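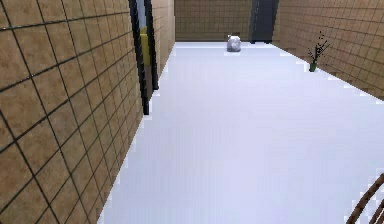
Ostmont mobile base, upkeep and setup meeting, September 2025
Minutes

1. Corridor run
The Murileck base is back on its wheels and we went straight to the simulated corridor, which everybody was keen to talk about! Camera pitch was reset after the mast came off for the bearing job, and the group agreed the new setting is a good one for long approaches. The white bag-like object down by the far wall stays in view together with the dark opening to its right, so the planner has both the target and the way out to work with. The pale floor has no markings, so we will keep leaning on the grout lines in the wall tiles for the heading check (they are a gift for this). Agreed to leave the pitch alone until the next full calibration.

2. Drive wheels
Both drive wheels came off for cleaning. The left one had thread wound in behind the hub, quite a lot of it, and the current draw has been lovely and flat ever since. The encoder log shows 464 runs since the May service. Fernon have shipped 2 spare tires and these are on the shelf with the casters. Action: add the hub check to the weekly sheet.

3. Simulation model
The wheel radius in the model still had the value for the old tires. It has been corrected and the base no longer creeps toward the left wall on the long straight, a really pleasing result for one changed number.
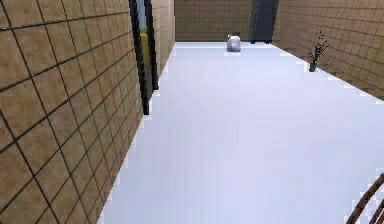 The collision margin was discussed at some length. The slatted wooden piece at the near right end is the tight spot when the base swings out, and the margin there will be tested at the old and new settings before anything is copied to the real machine. Action: run both settings and post the plots.

4. Battery and dock
Pack two is holding 56 minutes under load, better than anyone had hoped for. The dock contacts were cleaned and one spring replaced. Štefanec would like the dock height noted on the setup card, and this was agreed.

5. Any other business
The torque driver is to go back in its case after use, please. Mast cable to be re-tied before the next session.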